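January, gone ten at night

I have done it, I've bought the ring. I said I wouldn't until after pay day and then I sat down at lunch with a cheese roll and my phone and there were two left in stock, and that was that. It's the signet one from the Eren books, the proper licensed one with the little tower on the front, and it was £34 with the postage on top, so I'm not telling Mum the total.

I've wanted one since I finished the third book on the train back from Allholm and missed my stop. For anyone reading who hasn't got to Eren yet (and what are you waiting for?), the rings are how the tower folk know each other. Kragh wears his on a cord round his neck because he's ashamed of it, and then in the last chapters he puts it on his hand in front of everyone, and I cried into a napkin in the buffet car. So yes, I am a grown woman with a council tax bill and I have bought a wizard ring.

It was all on the bed this afternoon, by the way, the whole collection.

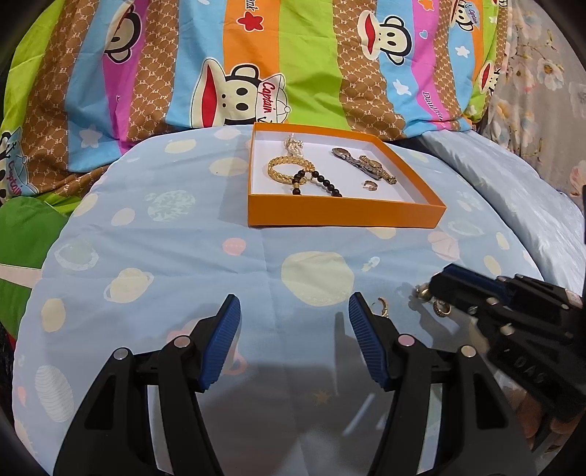

Sunday-best bedding, well, the clean one anyway.

The trouble is I don't know what size I am. The shop does them in whole sizes only and the chart was one of those where you wrap a bit of string round your finger and hold it against a ruler, and I got a different answer each time. I went for the bigger one in the end. If it's loose I'll do what Kragh does and put it on a cord, and I can claim it's on purpose.

Senan Sheehan from the book group got his back in the autumn and he says the plating is good but the edges of the tower catch on jumpers. He has ruined a cuff. He also says the box it comes in is nicer than the ring, which is a terrible thing to say about a ring, but I have seen the box and it is lovely, dark green with the map of Standska printed inside the lid. I'd have paid a tenner for that alone. He offered to sell me his box! I said no thank you, I'd like my own, and he looked a bit hurt.

What I really want next is the Standska brooch, but there were only 1,744 made and they go for silly money now. I follow three different sellers and every time one comes up I get all hot and then look at the price and put the phone face down on the sofa. The last one had a bent pin and still went for more than my coat cost. I did find a keyring version, which is the same design but smaller and in a sort of rubbery stuff, and I might get that to be going on with. It's not the same though. You can't wear a keyring to a convention.

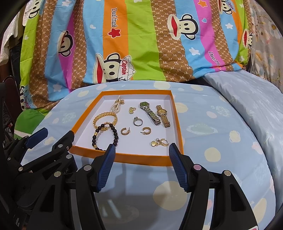
And the convention is the other thing, because it's in about 11 weeks and I haven't got a costume. Last year I went as a Standska ferry girl, which was a brown dress and a bit of rope, and two separate people asked if I worked there. This time I want to look like I've made an effort - the long grey coat, the ring, the gloves with the fingers cut off, possibly a lantern if I can find one that doesn't weigh a ton. Senan thinks we should all go as the tower council, but there are five of us and the council has nine, and he wants to be the one with the best hat. I've told him I'll think about it.

I did look at coats after tea. There was a lovely one but it had shiny buttons all down the front, completely wrong for Eren, they only have toggles there (page one, first book, there's a whole bit about toggles). I suppose I could swap them. I'm not much of a sewer but I can manage a button.

Anyway the ring should come by the end of next week. I've already checked the tracking and it says "order received", so no news there. Going to read the Kragh chapters again and then bed.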